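Notebook, Rultden kitchen bench, March, started 9.40 am

Good morning so far! Restocked the pretend-grocery drawers before anyone else got in and finally sorted out what we have for the produce set. Writing it all down while I remember, since the old list from the Tidden room was hopeless (half the names on it were things we gave away last winter).

Produce first. The root veg is in much better shape than I thought. I wiped everything with a barely damp cloth and mild soap, dried it on a tea towel, and the colour stayed put on all but one of the carrots. That carrot has gone in the rubbish. The citrus can stay in the shallow tray by the window, but please don't stack anything on top of it, the skins mark really easily and then they look bruised. Rüdiger Brinkmann reckons a bit of talc fixes the tackiness on the older pieces. Tried it on 2 of the worst ones and I love it, they feel like new. Will check them again after lunch.

Small oval things are still my favourite to work with. They roll off a bench if you so much as look at them, they sit differently every time you put them down, and everybody picks them up in a slightly different way. Mango, potato, kiwi, whatever we end up calling them on the label, I'd like a lot more of that shape and fewer of the big round ones. Added to the Brandes order: 12 mixed small ovals, matte finish if they have it.
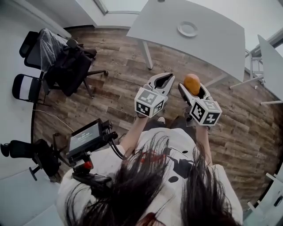 Next job is the bowls. The wide ceramic one is lovely but heavy, and I'd sooner keep it for display. The Wunex bowls nest properly and have a flat base, so those go on the lower shelf with the tea towels. I also want one tray per recipe, everything for a soup in one place, everything for a fruit salad in another, so that setting up is a matter of grabbing a tray and going. Did a trial run with the soup tray at 11 and it was so much faster — pot, ladle, board, veg, all there, no hunting through drawers for the peeler.

Labels: masking tape is a pain, it leaves gum on the plastic tubs and the corners curl. Switched to the white paper tags on string. I had a packet of 200 in the stationery cupboard, so no need to buy any. Write in pencil please, I keep changing the categories.

Current categories, subject to me changing my mind again:
roots and tubers
soft fruit
citrus
leafy stuff (this is a mess, fake lettuce is awful)
tins and jars
bread and baking

Afternoon, 2.15 pm. Talc pieces still fine, no grey residue on the hands. Doing the rest of that tub tomorrow, should be 20 minutes' work at most. Also found the missing lid for the flour canister behind the microwave, very pleased about that.

To do: ask at Tidden whether they want their egg cartons back. Colander needs a new hook. Finish pencilling the tags for tins and jars.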